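Field robotics / Supplier trials / Progress reports

Sun 26 March
By Larasati Sinaga

Progress report to the Ellance fund: Pleso path patrol kit, second period

You asked for a shorter report this time and a clearer recommendation. I can manage the second more easily than the first. The recommendation is that we don't move to purchase yet, that the next payment to the supplier wait on the items listed near the end, and that the trial keep going in the meantime on the money already released.

As a reminder, Pleso is sold as a bolt-on navigation kit for small wheeled machines. It comes with cameras, a computer, a mast and a software license, and the sales sheet says it can take a machine along an unmarked path with no fixed beacons and no survey beforehand. We want it for the estate paths at Lacson, where the irrigation checks are still done on foot or by utility cart. If it does what the sheet says, it would save us many hours of dull travel. I went into this period wanting it to work and I still do, but I have read too many sales sheets to count wanting as evidence.

What was done

The kit was mounted on our own Indura base in the first week of the period. Hadi Nseir did the fitting. The supplier's guide puts this at half a day and it took us two, mostly because the power connector in the box didn't match the one in the drawings. We bought an adapter locally and have kept the receipt. The supplier has since sent a corrected drawing, which shows a third connector that we don't have either.

After that we ran the machine on the asphalt path between the pump house and the east gate. We picked it because it's the plainest route on the property. It has no painted lines and no curb, so the software has to find the edge from the difference between the pavement and whatever is growing beside it. That is the exact claim we are paying to test.

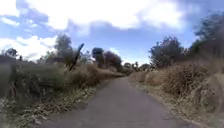
We agreed with you last time on a total of 1000 meters of unassisted travel per run as the pass mark, and I have held to it. Of the 6 full runs in this period, 2 met the mark. The best reached 1177 meters before the person walking behind had to take over. The other runs ended earlier, each time with the machine slowing to a stop and asking for help. It never left the pavement on its own. I want to be fair to the product on this point, as it is the one I was most worried about, and stopping is the right thing for it to do when it's unsure.

My trouble is with how often it's unsure, and with the fact that we can't tell why. The supplier's dashboard gives a confidence score from moment to moment, and the score is a single number with no breakdown. When it drops, we don't learn if the software has lost the left edge, the right edge, or its own sense of direction. Lahcen Hegazy has been lining the scores up against the recorded pictures by hand. It's slow work and it should not be ours to do.

The supplier's account of the stops has changed over the period. At first we were told it was our mounting height. We moved the mast to the height they gave us, and the stops continued. Then we were told it was the dry grass along the verge, which has a color the model "had seen less of." That may well be so. Dry grass is also what we have for a good part of the year, and the sales sheet says any vegetation, any season. I have asked for one of those two statements to be withdrawn.

The software update

An update arrived in the middle of the period. We installed it and did the later runs on it, so the results above cover both versions. Both of the runs that passed came after the update. The supplier's monthly summary makes a great deal of this. I would make less. The later runs were also done by people who had by then learned how to line the machine up at the start, and we had changed the mast in between. We didn't go back and run the old version under the new conditions, which was an oversight on my part, and I've put it on the plan for next period.
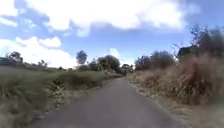 Does the kit need a person walking with it?

At present a person has to be within reach of the stop button for the whole run, and nothing in our results so far would let me remove them.

That answer matters more to the budget than any of the distances. The case we made to you for this trial rested on one person looking after the machine from the pump house while doing other work. If someone has to walk the path anyway, then the irrigation check can be done by that same someone with a clipboard, and what we have bought is company. The supplier says a remote supervision add-on is coming. It is priced separately. I've asked for a loan copy and have been offered a video call about it.

Other findings, in no special order:

- Starting up is easier than I expected. Amr Nasr, who had not used the kit before, had it moving after one read through the quick guide. The full manual is another matter and contradicts the quick guide about which light means "ready."

- Lens cleaning is not mentioned anywhere in the paperwork. We now wipe both lenses before each run and have written it on the checklist.

- The near part of the picture blurs at the sides while the machine is traveling. The supplier says the software relies on the middle and the blur doesn't matter. I have asked what it uses for the path edges close to the wheels, where the verge grows up to the asphalt, and the reply repeated that it doesn't matter.

- The logs are kept in a format that only the supplier's viewer will open. When the license ends, so does our access to our own records. I consider this a serious point and would want it fixed in any contract.

- Support replies are polite and quick. They mostly tell us that our question has been passed on.

What we haven't tested

Quite a lot, and I would rather you heard it from me. All the runs were in daylight. We have not tried the kit after dark, in rain, or with other people and carts using the path at the same time. We closed the path for each run. The sales sheet shows the product in all of these conditions, and I can't say anything for or against that. Nor have we taken it onto the gravel section behind the orchard, where the edge is much harder to make out even for a person driving.

We also have just the one kit on the one base. If it behaves differently on another machine, we would have no way of knowing.

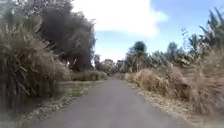

Lahcen El Fassi thinks I am being too hard on it, and asked for his view to go in this report. His point is that a kit which never once left the pavement on a path with no markings has already done the difficult part, that the stops are a matter of tuning, and that we'd be foolish to hand it back just as it starts improving. He would pay for the next stage now and argue with the supplier afterward.

I've given that some thought. He is right that staying on the pavement is worth something, and I've said so above. I don't agree on the order of paying and arguing. Our position with the supplier is strongest while the second payment is still with us, and their interest in our connector problem picked up noticeably on the day I mentioned it.

Spending

We are inside the amount released for this period. The overspend on fitting time was covered by not hiring the outside safety observer, as Hadi already holds the same certificate. Nothing has been spent against the second payment. The adapter and a spare battery strap are the only purchases outside the plan, and both are small. The itemized sheet follows separately from the office.

What we are asking the supplier for before the second payment

- A written statement of which kinds of verge and which seasons the current version is meant to handle.

- A confidence score that is broken down, at least into left edge and right edge.

- Log files we can open without their viewer.

- A loan copy of the remote supervision add-on for long enough to do a full set of runs with it.

- One correct drawing of the power connector.

I expect to get the last of these and perhaps the third. The first is the one I care about most, and it's the one they have been slowest to discuss.

Plan for the next period

We will repeat the pump house route with the old software and the new, same mast height, same person starting the machine, alternating between the two. If the add-on arrives we'll give it a second set. The gravel section will be tried once, at walking pace, with two people alongside. Night runs stay off the plan until the daylight ones pass more often than they fail.

Two decisions are needed from your side: whether you are content for us to hold back the payment, and whether the pass mark should stay where it is. The supplier has proposed lowering it. I would leave it alone - our own route is longer than the mark already.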